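About Nurnance Cricket School

Hi, I'm Agnes Urquhart, and I run Nurnance. We teach cricket to kids and grown-ups in Zidville, a town where most people, when I say the word cricket, look down at the floor for a bug. That's fine! I like starting from zero. Some of our best players walked in thinking they'd signed up for something like baseball with longer breaks (they weren't completely wrong).

I grew up with the game because my dad bowled slow left-arm and needed someone to throw the ball back. By the time I was tall enough to be useful I was bowling too, first at a trash can behind the house and later for a women's side that practiced on a soccer field and had to be off it before the soccer people showed up. When I moved to Zidville for work there was no club, no pitch and no place to buy a ball. I put a card up at the grocery store and three people called. Two of them are still with us.

How we got started

The first season was played on a strip of old carpet rolled out in the outfield of the Hornen ball field. It worked better than you'd think, except in a crosswind. We moved indoors the next winter, into a former tile showroom at 2383 Esposito Street, and we've been there ever since. We have nets, a proper matting surface, a small kit room and a lounge area with more chairs than it needs. The parking is around back. Please don't use the bakery's spots, they bake very early and they are very tired.

What we teach

Batting, bowling, fielding, wicketkeeping, scoring, and how to sit through a long afternoon without wandering off. Beginners get a bit of everything. After that you can lean toward whatever you like, and I'll probably try to talk you into spin bowling.

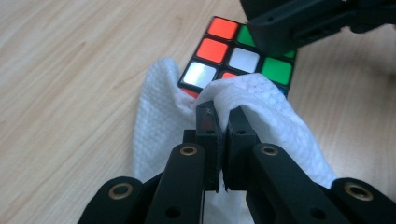

Spin is my great love and the thing we're known for around here, if we're known for anything. New bowlers nearly always want to do it with the whole arm, and they end up flinging the ball into the side netting and apologizing. I get them working on the fingers and wrist first, sitting down, no run-up. Think of a Rubik's cube like the one on the table there: you wouldn't turn the top of it with your shoulder. It's a small, firm turn from the fingers, and the leg break starts from the same kind of feel. Once that's comfortable we stand up, add the arm, add a couple of steps, and the ball starts to do interesting things off the mat. The first time a kid gets one to bite and go past the bat there's usually some screaming, and a fair amount of it is mine.

For fast bowlers we go slowly, which annoys them. Young backs need looking after, so juniors have a limit on how much they bowl in a session and I'm stubborn about it. Parents sometimes ask if their kid can have a few extra balls at the end. The answer is no, but they can absolutely have a few extra catches.

Who comes here

All sorts. We have juniors who've never held a bat, dads who played in college in another country and want to see if the cover drive is still in there somewhere, and a very loyal group of moms who began by waiting in the lounge and now have their own Thursday net. There's no tryout and you don't need whites. Sneakers with a decent grip and clothes you can move in are plenty, and we'll lend you pads, gloves and a helmet until you know if you're staying.

Helmets are worn by everyone batting against a hard ball, every time, me included. Beginners use a soft ball until they've got their eye in.
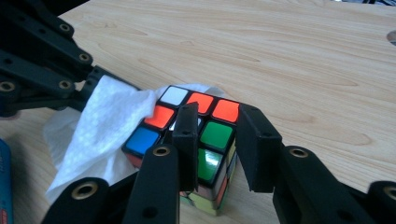
Our teams

We enter a junior side and a mixed adult side in the Hornen summer league. The adults finished next to last a year ago and had a lovely time. The juniors are a good deal better than that, and have started giving the adults advice. Home games are back at the ball field, on real matting now – the carpet has been retired, although I haven't been able to throw it out.

If you'd like to play but can't make games, come to nets anyway. Plenty of people do only that.

Come and try it

Our next open day is Sun 20 March, starting right after lunch. You can have a bat, have a bowl, ask me anything about the rules (the leg-before-wicket talk takes a while, so get a drink first) and see the place. It's free, and siblings are welcome. Regular beginner groups take 20 players at most, and the fall group opens in September.

Phone calls go to voicemail when I'm in the nets, so leave your name and tell me if you've played before. I call back in the evenings. Or just stop by and knock hard, because the bowling machine is loud.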